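Shared workroom meeting, Bergeron building, second floor
Minutes (my turn again, so bear with the style)

We started at 3, a few minutes after the kettle. Last month's minutes were passed with one fix: the Gastora lunch order came to $181 and I had written something much sillier.

1. Tables
Long talk on this one. The wooden tables have turned into a place where everything lands and stays – bags, pens, little scraps of paper, phones. I'm as guilty as anyone! We agreed that bags can sit on the tables while you're working but go home with you at night, and that whoever uses a table last wipes it down. 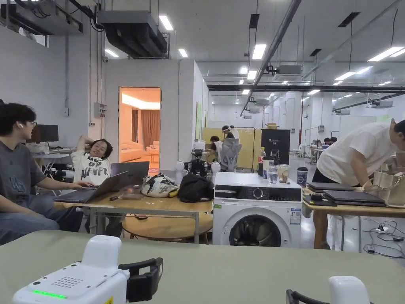
The closed laptops came up too. They should go back in the cupboard by 6 p.m., with the chargers, please, and not stacked wherever there's a gap. I said I'd print a label for the shelf. Two people want a second cupboard, and Trumby has one in their catalog for $246, but we left that until we see how the first one goes.

2. The washing machine
Yes, again. It's a perfectly good front loader and it has become our drinks counter. Cups and bottles are to come off the top before anyone runs a load (and ideally before the end of the day anyway). Someone asked for a small shelf on the wall for drinks. Everybody liked that, and I'm getting a price from Jarkason. The limit we set is $25, which may be hopeful.

Please leave the stickers on the front alone for now. We may need what's printed on them if we ever call for a repair.

3. Seating and breaks
A few of us are stiff by midafternoon, so we're trying a proper stretch break at 3:30, away from the screens if you can manage it. 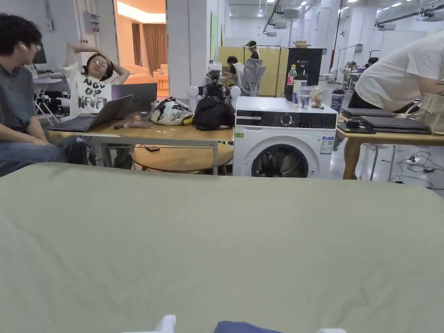 We also talked about the round wooden piece under the work table. It can stay there, but it isn't a spot for phones, so check before you leave – I really don't want to be the lost and found.

4. Lights
Last one out turns off all the rows, including the far end. The switch is by the stairs.

Still to do
Shelf label: me
Price for the drinks shelf: me, again
Wipes and paper towels: on the next Gastora order

Next meeting is in December, same time. Bring your own cup and take it away with you after.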